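Gretell 8 E-Reader and Note Tablet

Testberg's eight-inch tablet for reading and handwritten notes. Gray-scale display, pen included, Wi-Fi only.

Price: $219
Colors: slate, sand
Availability: ships from stock

The Gretell 8 is the smaller of the two tablets in the line. It opens EPUB and PDF files, takes handwritten notes on any page, and syncs them to a computer over Wi-Fi or USB-C. It has no cellular version and none is planned. The browser works for reading articles and signing in to hotel Wi-Fi, but video will not play well on this type of screen.

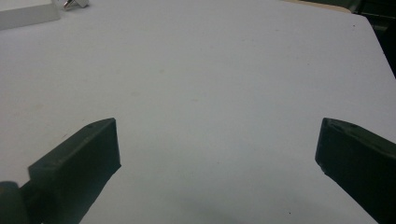 White tabletop, seen at a slant.

Battery

The 3000 mAh battery lasts more than 8 days with an hour of reading and a few pages of notes each day. Leaving the front light at full brightness will shorten that a good deal. A full charge takes two and a half hours from a standard USB-C charger. The charger is sold separately.

Storage and files

Storage is 32 GB and there is no card slot. Notes are saved as PDF or plain image files, so you can open them without our software. Deleted notebooks stay in the trash folder for 30 days.

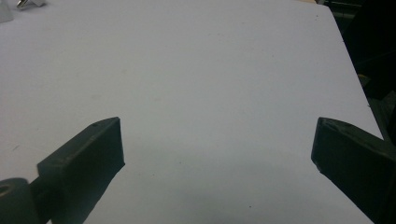

2 min read

Setting up

Hold the power button until the logo shows, pick a language, and join a Wi-Fi network. An account is optional. Without one, you can still move files by cable, but the tablet will not back up your notes.

The first update can take 15 minutes. Keep the tablet plugged in until it restarts.

What changed from the last model

Page turns are faster and the pen no longer needs its own battery. The headphone jack is gone. Covers made for the earlier Gretell do not fit, as the new body is slightly wider on the button side.
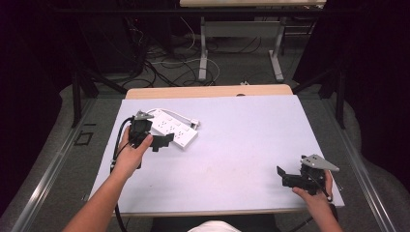 White power strip with its cord and plug.

In the box

Gretell 8 tablet
Pen and four spare tips
USB-C cable
Printed quick guide

Part numbers

Slate: 1769
Sand: 3052

Warranty and returns

Two years on the tablet, one year on the pen. Pen tips are not covered. Returns are accepted within 30 days if the tablet has been reset and the pen is in the box. Orders placed in December can be returned through the end of January.

Product contact: Špela Tomić
Page updated Tuesday, August 20, 2024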